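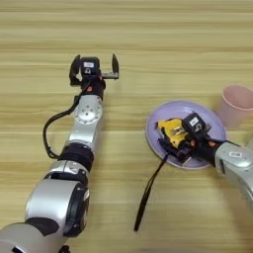
Skustetti Table Oil, Natural

Small can, long life! We started stocking Skustetti in April after trying it on the big table in our Desdale shop, and it has become the finish we reach for on light woods. It soaks in, brings up the grain and leaves a soft, low sheen that feels like wood under your hand - no plastic look, no sticky patches once it has cured.

Comes in a 600 ml can with a screw lid (keep it tightly closed, the oil skins over if air gets in).

Good for: dining tables, desks, benches, bread boards, stair treads
Colors: Natural, Navden White, Tang
Coats: two on new wood, one for a refresh
Time between coats: 8 hours
Cleanup: mineral spirits

How to use it
Sand with the grain and wipe off every bit of dust. Stir the can well, spread a thin coat with a lint-free cloth, wait 15 minutes and wipe away whatever is left on top. Thin really does mean thin! Give the last coat 7 days before you put anything wet on it. Lay used rags flat outdoors to dry, as oily rags can catch fire if they're left in a heap.

Tang is the warm one, a honey orange that looks wonderful on pine. Ruth Whiteley, who runs our finishing bench, mixes it 4 to 1 with Natural for a gentler tone - ask her for a sample stick if you're in on a Thursday.

Navden White is back in stock next month.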